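**Friday, bench notes, natural dye shelf**

Picked up the madder again after letting it sit too long, and I'm writing this down while my fingers are still orange, so forgive the smudges. The Dunollow roots are the ones I've been fussing over since July. They came in chunky and a bit woody, and I finally gave in and ran them through the coffee grinder twice (do wipe it out afterward, I did it three times and it still smells like a garden shed). The Pacheco roots were already powdered and so much easier to get on with, though I can't say I love the color as much yet.

Both pots got 8 percent alum on the weight of the wool, same as before, and the skeins rested overnight in a damp towel. I kept the heat low and slow this round. Last time I wandered off to answer the phone and came back to a pot well past 80 °C, and of course everything went brown and sulky on me. This time I pulled up a stool and stayed put with my tea.

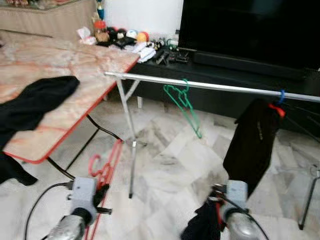 The Dunollow skein came up a proper brick red, with a little warmth in it like old roof tiles. The Pacheco one is closer to salmon, very pretty, but it won't do for the blanket border. I'm inclined to blame our water. It's softer here than at the old Fuso shop, and madder does love a bit of chalk, so the next pot gets a spoonful of it stirred in before the roots go anywhere near the heat.

I also tried a scrap of cotton in the leftover bath, mostly out of thrift. It took up hardly anything, a sort of faint peach. Pinned it in the swatch book as number 1646 anyway, next to the onion skins, where it looks quite at home.

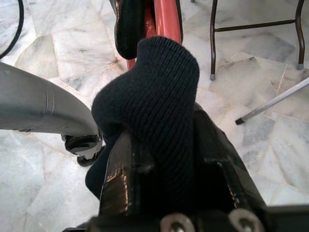 Uvum read all this over lunch and wrote in the margin that the chalk should wait until the roots have soaked overnight, and that the cotton never stood a chance without tannin first. Fair enough! There's a jar of oak gall on the top shelf, so I'll soak a fresh scrap in that before the next alum bath and keep the chalk back till morning.

Still to do: rinse the salmon skein again, label both jars, order more alum.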